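Riteren Round Bread Basket, Wide

In stock. Ships from the Korkov warehouse Monday to Friday.

We sell a lot of baskets and we send a lot of baskets back. Most of what gets called handwoven in this price range has a rim that's been stapled on, and you find the staples with your thumb in the second week. So we were not in a hurry to list another one. The Riteren has been on our shop counter since August and it's still round, which puts it ahead of the last two we tried.

It's a shallow, wide bowl with a thick braided rim and a base woven out from a small center knot. Color is a warm tan going to light brown. Expect the base to look a bit lighter than the rim. The maker's sheet calls this "two-tone artisan shading." We'd call it wicker.

The maker also says it holds a dozen rolls. We got 11 in before they started leaning on each other and sliding over the side, and those were ordinary dinner rolls from the place next door. Plan on fewer if you line it with a cloth, and you should line it, as crumbs work their way into the base and you'll be tapping them out over the sink.
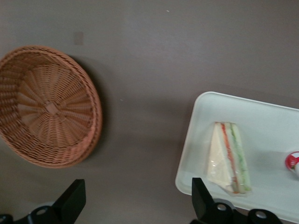 The low sides are the part you should think about before ordering. They make it easy to reach into at the table and not much good for anything tall or anything that rolls. Lemons are fine. Small tomatoes, we wouldn't. If you want deep storage for onions or potatoes, look at the Vellow Pantry Basket, which costs more and is frankly ugly but has proper walls.

On cleaning, ignore the "wipes clean in seconds" sticker. Flat plastic wipes clean in seconds. A braid has to be brushed. Use a dry vegetable brush, going with the weave, and a barely damp cloth if something sticky gets on the rim. Do not soak it and do not put it in the dishwasher. We will not replace one that has been through a dishwasher, and yes, we can tell.

Details
Item no. 127
Shape: round, shallow
Sold singly or in a set of 4 (same size, they stack)
Liner: not included. The Nông cotton liner fits with a little bunching at the edge.
Food contact: dry foods only, or use a liner

Returns accepted unused. Loose strand ends can be trimmed with nail scissors and don't count as a fault. A rim coming away from the bowl does, so send us a photo and we'll take it back.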